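FOR IMMEDIATE RELEASE
5/22/22

Istetier Opens Free Dishwasher Loading Classes, Having Run Out of Other Ideas

Istetier, the household skills school behind the popular Brillach series on folding a fitted sheet, today announced a new course devoted to loading and emptying the dishwasher. The course is called Tarar. It has three sessions, costs nothing to attend, and comes with a printed guide that the school expects most people to put in a drawer.

The idea came out of a survey Istetier sent to former students in December. The school asked which chore caused the most disagreement at home and received 3416 replies. Laundry did poorly. Vacuuming barely registered. The dishwasher won by a margin that the staff found a little upsetting to read about, and 518 people used the comment box to describe a particular bowl, placed a particular way, by a particular person they had married.

Tarar does not promise to settle any of this. It does promise a method. Students learn to pull out the lower rack before they pick up a plate, to face plates toward the spray, to keep cups tipped or upside down so they don't finish the cycle as small ponds, and to leave a gap between things that would like to lie on top of each other. Scraping is covered. Rinsing is also covered, in a separate half hour, with a moderator.

Classes take place at a working kitchen counter with a sink, because the school believes that dishes are best discussed near dishes. Everyone handles the same sort of plain cups and plates they have at home. 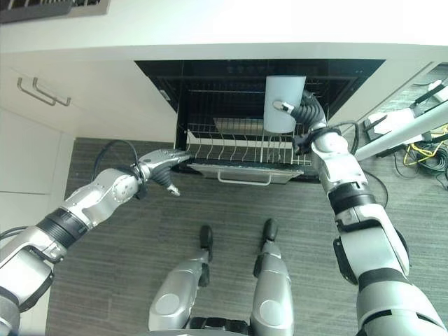
A cup held at the dishwasher opening, and a plate held over a pulled-out rack.
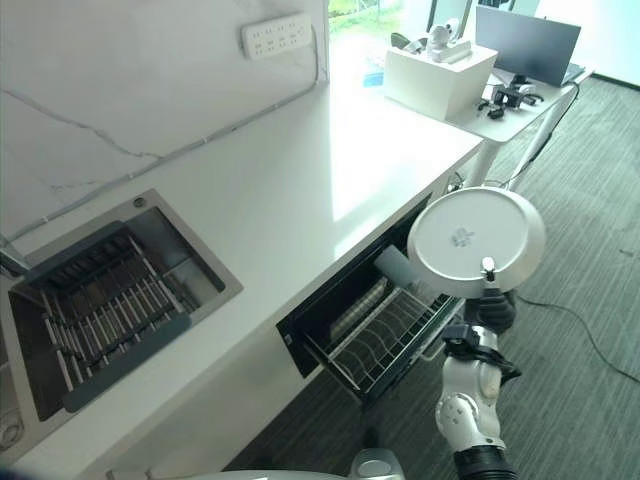
Valdir Queiroz said he had loaded dishwashers for most of his adult life on the theory that if the door closed, the job was done. The first session, he said, was hard on that theory. He now starts at the back of the rack and works forward, and he has stopped putting the big serving bowl in the middle "like a hat on everything else." He added that his family has noticed the change and would like him to stop talking about it.

The second session deals with emptying, a subject Istetier feels has been neglected. The school teaches the lower rack first, so that any water sitting on the cups upstairs has nothing dry to land on. Students who have always done it the other way are welcome and will be heard out, briefly.

The final session is about silverware. Handles up or handles down is put to a vote at the start of the evening and again at the end. In trial classes the result moved by almost nothing.

Tarar will be offered at the Skakeo building, with day and evening groups. Places are limited by the size of the kitchen. Couples may enroll together, though they will be asked to stand at different ends of the counter – the school learned this with the fitted sheets.

To sign up, call the Istetier front desk and ask for extension 3970. Please have your questions about wooden spoons ready. The answer is to wash them by hand.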